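13 November 2019

# Polwood pool to close for 30 weekday mornings while filters are replaced

The Polwood public pool will shut its main basin on weekday mornings starting next month so that its water filters can be replaced, the town's recreation office said on Wednesday. The work will cover 30 mornings. Afternoon, evening and weekend swimming will go on as usual.

The children's water play table in the lobby stays open during the closure. 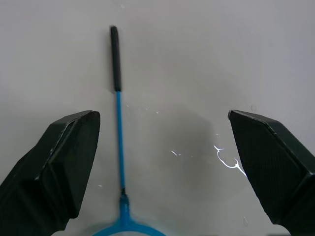
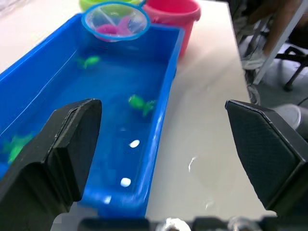
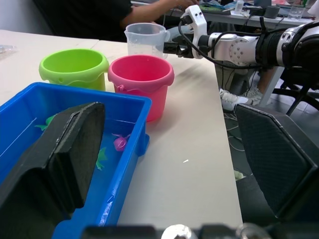

## What is being replaced

The pool's two sand filters date from the building's last major repair. Staff reported in October that both were taking longer to clear the water after busy weekends, and that one had a cracked valve. The valve was patched, but the contractor, Zatano, advised the town to replace both units instead of paying for a second round of repairs.

The new filters will be put in one at a time. The basin can run on a single filter when few people are swimming, but the pumps have to be off while pipes are being cut and joined. That part of the job will be done between 6 a.m. and noon, and the pumps will be switched back on before the afternoon session.

Zatano will also change a section of pipe under the shallow end. The floor there does not need to be dug up — workers can reach the pipe through a service tunnel that runs along the north side of the building.

## Changes for swimmers

Early lap swimming will move to the Joly Street pool, which will open at 6 a.m. on weekdays for as long as the work lasts. Polwood passes will be accepted at the Joly Street desk at no extra charge. The pool there has four lanes, two fewer than Polwood, and the recreation office is asking lap swimmers to share lanes when it is busy.

The water exercise class for older adults will also go to Joly Street, at 9:30 a.m. on Tuesdays and Thursdays. A shuttle bus will leave the Polwood parking lot at 9 a.m. on class days and return at 11 a.m. Seats are free but must be booked by phone by the day before.

School swimming lessons have been moved to the afternoon. Three elementary schools use the pool, and all of them have agreed to the new times. Parents should have received a letter with the schedule by the end of the week. Families who do not get one are asked to call the school office first.

Lockers at Polwood can still be used in the mornings, as can the weight room and the showers. There may be short periods without hot water in the second week, and notices will be posted at the front desk the day before.

## Monthly passes

Holders of a morning-only pass have three choices. They can use the pass at Joly Street, switch it to an afternoon pass, or freeze it until the work is over. The office said 355 people currently hold morning-only passes. Anyone who does nothing will have the pass carried over to Joly Street automatically.

Requests to freeze a pass can be made at the desk or by mail. Refunds will be given only for passes bought after the closure was announced.

## Noise and parking

Residents of Rorari Lane, behind the pool, were told of the work by letter. Deliveries will come in through the rear gate, and 12 parking spaces next to it will be blocked off for the whole period. The largest delivery, the filter tanks themselves, will arrive by truck on the first morning. The lane will be closed to cars for up to two hours that day.

No work is planned on weekends or holidays. If the job falls behind, extra mornings will be added at the end — the office does not plan to close the basin in the evening.

## Next year

A separate project to replace the roof lights is still waiting for bids. It was put off last spring when only one company replied. The recreation office expects to ask for bids again once the filters are running and said it had no dates to give yet.

The current schedule is posted at the front desks of both pools. Swimmers can also ask for a printed copy.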